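February, gone eight in the evening

Long one today. Got in before Carolina and did the morning checks on the bin cell on my own. The cell had thrown a grip fault at cycle 544 overnight and sat there until I reset it, so that was the first thing to look at. I went through the log with my tea. Same fault as last month, finger closes, sensor says no part, arm stops.

I put it in manual, dropped the speed right down and brought the arm over the bin. The cables were my main suspect. They have been rubbing ever since we moved the wrap higher up the arm, and I wanted to see what they did when the wrist turned. I jogged the last joint back and forth a good few times and watched the thin wires by the gripper. One of them pulled tight near the end of the turn. It wasn't broken that I could find, but I marked it with a pen and wrote it in the book. 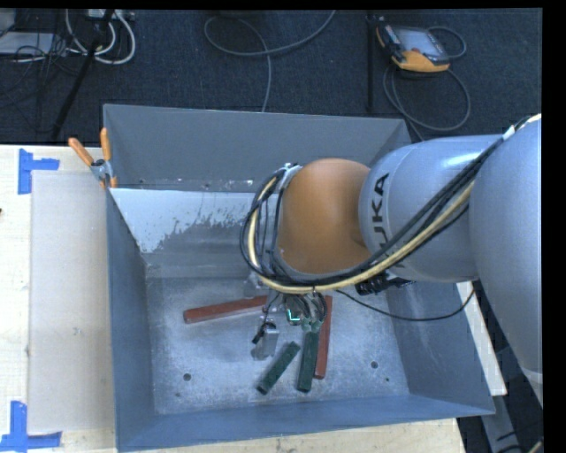
After that I checked the bin hadn't shifted. If it creeps even a little the arm still thinks the wall is where it was, and we had a nasty scrape from that before Christmas. It had moved a touch towards the back. I loosened it, pushed it square, clamped it again and re-taught the corner points. That took 40 minutes, mainly because I saved the first one under the wrong name and had to start over.

Carolina Figueiredo came in about then and we ran it with the red and green blocks, slow first, then at half speed. 171 picks before lunch with one miss. The miss was a block lying tight against another one, so I don't count it as the same fault. She thinks we should open the fingers a bit wider on the approach. I said one change at a time.

Rang Rebelo in the afternoon for a new gripper lead. They have one on the shelf but it won't go out until the invoice for the last order is settled. Passed that to Ginette Cormier, who was not pleased with me for leaving it so late.

Left it running when I went home, counter at 1117. To do tomorrow: move the wrap back down, grease the finger slides, ask Ginette about the invoice again, and find my good hex keys, which were not in the drawer.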